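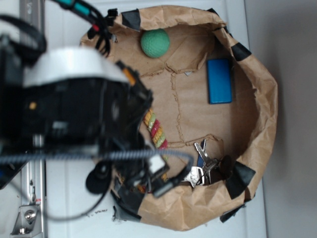
Bag task: ball, block, keys and rope.

Posted in: Clubs & Teams > Robotics FAQ
2 min read

What is the bag task?
The arm has to take objects out of an open paper bag, one per try. Teams at Metetti write their own grasp code and run it on the club arm, which we call Puma.

Do I need experience?
No. New members start on Pretside, our simulator, and move to the arm when their code runs 300 tries there without a crash.

Which object is the hardest?
Most teams say the rope. It bends, so there is no single right place to grab it.

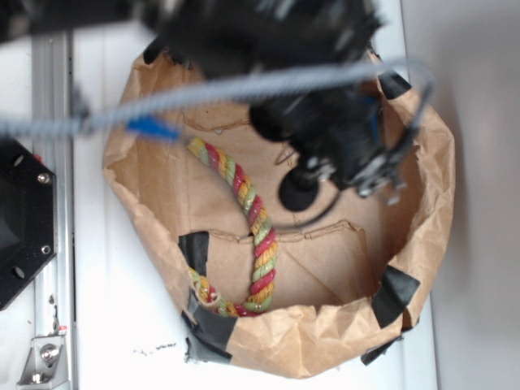
Start with the rope alone if your code keeps choosing the wrong target. Add the other objects later.

Can we move the tape?
No. The rim stays taped so every team gets the same opening. If a piece lifts, tell Lizeth Cáceres.

How is it scored?
Two points per object out, minus one for a drop. The Clorkolance round in July uses the same rules.

When can we use the arm?
Wednesday after school. Sign up for a slot first.

Are old runs saved?
Yes, 2,176 so far. Members can copy them from the club drive.

14 shares | 2 comments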